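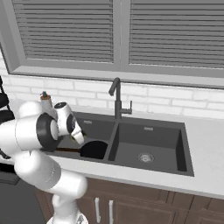 A black frying pan in the left-hand basin of a double sink.

Search the magazine Enter a word or phrase Go

4 Sep 2018
By Wenceslao Tlapale

The long way back from a broken wrist

The first thing you hear at the Warkex Hand Clinic in Lolthorpe is dried peas. They live in a big steel bowl by the door, and most mornings there is a patient up to the wrist in them, stirring, squeezing, digging for the marbles at the bottom and swearing cheerfully. I loved the place within a minute.

I had come to meet Somkiat Wattanapong, a physiotherapist who gave up knees and backs years ago to work on nothing but hands and wrists. He talks about them the way other people talk about football. Before I had my coat off he had taken hold of my thumb and was showing me how the joint at its base slides and turns at once (a saddle, he calls it, and it really is shaped like one), and how much of a day goes wrong when it stiffens up.

Most of his patients arrive after a fall. They put out a hand to save themselves and the wrist takes the lot. Others have been in car accidents, gripping the wheel when the bump came, and they often turn up weeks later than they should have done. The neck gets looked at, the ribs get looked at, and the sore hand is put down to bruising until the day it can't manage a door key.

"People say sorry for coming," he told me. "They've got a hand that doesn't work and they say sorry for bothering me!"

The plaster comes off and everybody cheers, and then comes the part that takes patience. The arm underneath is thin, the skin is flaky and the wrist bends about as well as a garden gate. Wattanapong measures every movement at the first visit with a little plastic protractor and writes the numbers in a yellow book which the patient takes home. One woman let me read hers. Her wrist bent back 18 degrees in the first week. By the end of May it was up to 26, and she had drawn a star beside it.

Eight degrees doesn't sound like much. She told me it was the difference between pushing herself up out of a chair and asking her son to pull, and she got up and sat down again twice to prove it.

The exercises themselves are wonderfully plain. Bend and straighten, palm up and palm down, make a fist and let it go, walk the fingers up a wall. Little and often is the rule, with a stop if the pain is sharp or the swelling is worse the next morning. There is putty in four colours, from very soft to something like cold toffee, and a hand-held squeezer called the Beltel that beeps when you reach your target. Patients either adore the beep or ask for it to be switched off.

Then there are the splints, and I could have watched those being made all day. A flat sheet of white plastic goes into a bath of hot water and comes out floppy as pastry. Wattanapong pats it dry, drapes it over the forearm and strokes it into shape while it cools. He has a few minutes at most. By the time he has finished telling you about his allotment it has set hard, and he is trimming round the thumb with a pair of enormous scissors.

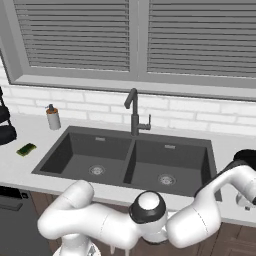 Weights, pegs and a very good tea break

Strength comes later, once the bone is sound and the surgeon is happy. The clinic starts with a 300 gram weight, which looks like a toy and feels like a brick to an arm that has done nothing for weeks. Two sets, a rest, a stretch. Clothes pegs are next, clipped along the rim of a box with each finger in turn, and the little finger is always the one that gets the complaints.

Once a fortnight the clinic runs a group session named Wiriya, after a Thai word for effort that Wattanapong's mother was fond of using on him. Patients a few months on sit beside those fresh out of plaster. I watched a retired bus driver show a teenage goalkeeper how he had learned to shuffle cards again, badly at first and then with a proper flourish, and she made him do it three times so she could copy it.

They compare splints. They compare scars, too, with great pride, over tea and ginger biscuits, and the mugs have nice fat handles.

I asked what he would say to anyone reading this with a wrist that still isn't right. Get it looked at, he said, even if the accident was a while ago, and take a list of the things you can't do. Jars, buttons, turning a tap, holding a book open in bed. A list like that tells him more in a minute than "it aches a bit".

I left with a lump of the softest putty in my pocket. It has been on my desk ever since, and my left hand is still hopeless with it.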